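Grarneo Institute
Textiles and Household Care, Unit 4: Storing Clothing Between Seasons
Handout issued September 8, 2023

Students should read this unit before the laboratory session.

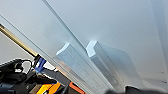
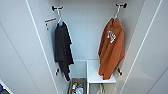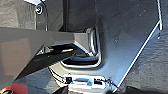 4.1 Preparation
Garments are to be laundered before storage. Body oils left in wool attract moth larvae, and starch attracts silverfish.

4.2 Humidity
Relative humidity above 62 percent encourages mildew. Readings are entered in the Stosness log through November.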